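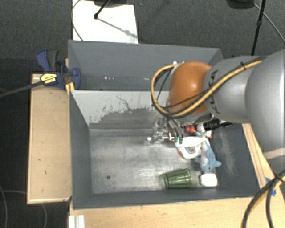 이다 유투넨
생활 글 쓰는 사람, 두 아이 엄마

2021년 8월
읽는 시간 4분

우리 집에는 '잡동사니 통'이라고 부르는 것이 하나 있어요. 어느 집에나 비슷한 게 있을 텐데, 부엌에서 흘러나온 것, 아이 방에서 굴러 나온 것, 제자리를 모르겠는 것이 전부 모이는 그런 통이요. 지난 7월에 울루브브리지로 이사를 하면서 이 통 때문에 꽤 오래 끙끙거렸고, 그 얘기를 오늘 좀 길게 써 보려고 해요. (미리 말씀드리지만 정리 고수의 글은 아닙니다!)

저는 원래 통 안의 물건을 종류별로 나누는 사람이었어요. 컵은 컵끼리, 인형은 인형끼리, 병은 병끼리. 그런데 막상 해 보면 초록색 반투명 플라스틱 컵 하나, 파랗고 하얀 상어 인형 하나, 이런 식으로 딱 하나씩만 있는 것들이 제일 골치거든요. 하나짜리를 위해 칸을 따로 만들 수도 없고, 그렇다고 다시 통에 넣자니 정리를 왜 시작했나 싶고요.

회색 네모난 통은 그래서 좋아하게 됐어요. 바닥이 회색이면 작은 물건이 참 잘 보여요. 모서리가 둥근 하얀 조각 같은 건 흰 상자에 넣으면 그냥 사라져 버리는데, 회색 위에서는 금방 눈에 띄잖아요. 빨강과 주황이 섞인 동그랗고 반짝이는 것도 마찬가지고요. 예전에 쓰던 꽃무늬 바구니는 예쁘기는 했지만 안에 뭐가 있는지 알려면 매번 바닥에 다 쏟아야 했어요. 그 바구니는 지금 욕실에서 수건을 담고 잘 살고 있답니다.

그리고 또 하나, 통을 꽉 채우지 않는 것. 이건 옆집 나옐리 바레라 씨에게 배웠어요. 차를 마시러 갔다가 거실 선반에 놓인 통들을 봤는데 하나같이 바닥이 한 뼘씩은 비어 있더라고요. 아깝지 않냐고 물었더니 "손 들어갈 자리는 남겨 둬야지요" 하시는 거예요. 그 말을 듣고 집에 와서 우리 통을 보니 정말 손이 들어갈 틈이 없었어요. 사진처럼 물건이 한쪽에 조금 모여 있고 다른 쪽 바닥이 훤히 보이는 정도면, 위에서 손을 넣어 하나만 쏙 집어 올리기가 훨씬 수월해요.

그날 저녁에 바로 시작했어요. 거실 바닥에 낡은 이불을 깔고 통 세 개를 쏟았더니 대략 200개쯤 되는 물건이 나왔고, 저는 잠깐 주저앉아 있었습니다. 둘째는 신이 나서 그 위를 헤엄치고 다녔고요. 짝 잃은 뚜껑, 다 쓴 펜, 어디서 빠졌는지 모를 나사, 라벨만 알록달록하고 속은 텅 빈 플라스틱 병… 빈 병은 왜 그렇게 못 버렸을까요? 아마 언젠가 물감 물통으로 쓰겠다고 생각했던 것 같아요. 그 언젠가는 끝내 오지 않았고요.

버릴 것을 봉투에 담고, 나눠 줄 것을 현관에 내놓고, 그러고 남은 40개만 통에 다시 넣었어요. 봉제 인형은 맨 나중에 넣었습니다. 폭신한 걸 먼저 깔면 작은 것들이 그 밑으로 파고들어서 찾기가 어려워지더라고요. 컵은 세워 두어도 어차피 금방 쓰러지니까 처음부터 눕혀 놓았어요. 골이 진 컵은 눕혀 놓아도 손가락이 잘 걸려서 꺼내기 편해요.

통은 동네 잡화점 베세라에서 샀는데, 뚜껑 있는 것과 없는 것을 두고 한참 고민하다가 결국 없는 걸로 골랐어요. 뚜껑이 있으면 깔끔하긴 하죠. 그렇지만 우리 식구는 뚜껑 위에 또 물건을 올려놓는 사람들이라, 며칠만 지나면 통을 열 수가 없게 되거든요. 첫째는 아직도 뚜껑 있는 게 더 멋있었다고 해요.

이제 한 달쯤 됐는데, 솔직히 벌써 조금 불어났어요. 어제는 빨래집게가 들어 있었고 오늘 아침에는 양말 한 짝이 나왔네요. 그래도 저녁 먹고 나서 아이들이랑 통 앞에 앉아 "이건 누구 거야?" 하고 하나씩 집어 드는 시간이 은근히 재미있어요. 양말은 아직 주인을 못 찾았어요. 다음 글에서는 부엌 서랍 이야기를 해 볼게요. 거기는 정말 아직 손도 못 댔거든요…

마지막 수정: 이틀 전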